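Sticks, Tables and Walls: the Wiltstead Gallery

Welcome, and thank you for stopping by! Radka Matić and I have been meaning to put these up for ages, and what you get is a small helping from a much bigger pile (344 in all, and we argued over nearly every one). I've always had a soft spot for plain things on plain tables, so please take your time with them, and pour yourself a coffee if you have one handy.
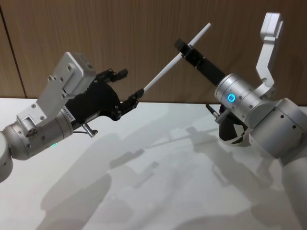

Issue 14

My favorite, I'll admit it. One slender white stick, smooth and perfectly straight, slanting up over the white tabletop with the wood grain behind it. It's held at its lower end and again partway along, and I love how such a thin little line pulls the whole thing together. Radka thinks it looks like a chopstick, and now I can't help thinking of noodles.

The next one stays with the same white table and the same warm wall panel, which I'd happily have in my own kitchen. 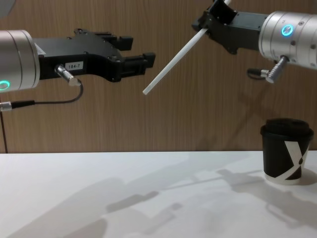 White tabletop and wood-grain panel, with blue and green ring lights. Yuzhen Bai, Wiltstead, 8/13/21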